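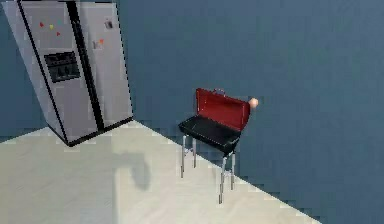

Wide camera or narrow camera for a simulated house?

Posted by midtown_mornings, 10 Nov 2021

Hi everyone, and thanks in advance for reading, I know I go on a bit! I'm comparing two camera setups on a simulated arm before we spend real money on either. The arm carries the Plira two-finger gripper in both cases. Camera A sits on the wrist, camera B sits up at head height and looks down. The tasks are simple house things: go to the fridge, go to the barbecue grill and touch the lid, go to the wastebasket by the door.

I've done 200 runs with each. A is lovely up close and hopeless at finding anything across the room. B finds the red lid every time, but it struggles with the wastebasket.

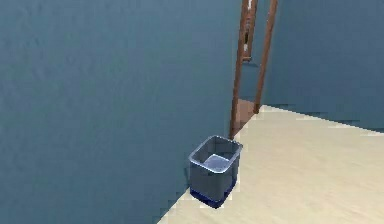 The bin is a grayish blue and so are the walls, so I half suspect I'm testing my paint choices and not my cameras. Would you change the room, change the camera, or use both cameras and live with the slower loop?

Alina Dinu
Both, if you can bear it! We went through the same thing in July with a Wamen arm and I wish we'd stopped arguing sooner. Let the high camera get you near the object, then hand over to the wrist for the last bit. Please don't repaint the room yet. A bin that blends into the wall is a very fair test, and plenty of real kitchens will be meaner than yours. I'd keep it, add 2 or 3 other wall colors, and score each color separately so the hard one doesn't get lost in the average. Check your depth output too, because that rim should stand out there even when the color doesn't.

Damulico_dan
your jagged edges where the floor meets the wall would worry me more. try a higher render resolution and run it again

torvald_midtbø
B. Wrist cameras are overrated. I had one for 6 weeks and took it off.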